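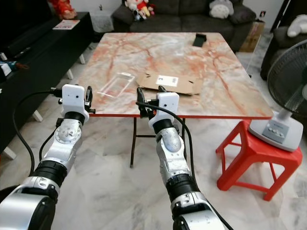
Re: Saving long pages as PDF without the blank sheets
From: Keir Guthrie
January 24, 2023

Hi Fermín,

Fermín Montecinos wrote:
> I run Kotix from a batch file to turn our wiki pages into PDFs.
> Anything long comes out with blank sheets at the end, sometimes
> 5 or 6 of them. Is there a switch I'm missing?

Oh, I fought with this one back in June! There's a switch, but it's not in the help text. Put --trim after the output path (it gets ignored if it comes first) and set the wait to 2000, so the page has time to finish loading before Kotix measures it.
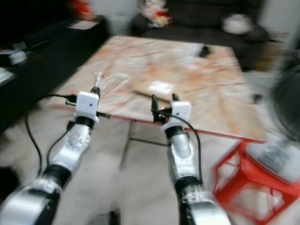 If you still get a blank sheet after that, check the footer in your print stylesheet. Mine had a bottom margin left over from an old theme, and that was enough to push out one extra page - took me a whole evening to find.

I tried Bondadine too, and it handles long pages fine, but it wants a window open the whole time and I run mine overnight. Which version are you on? I'm still on 14.

Keir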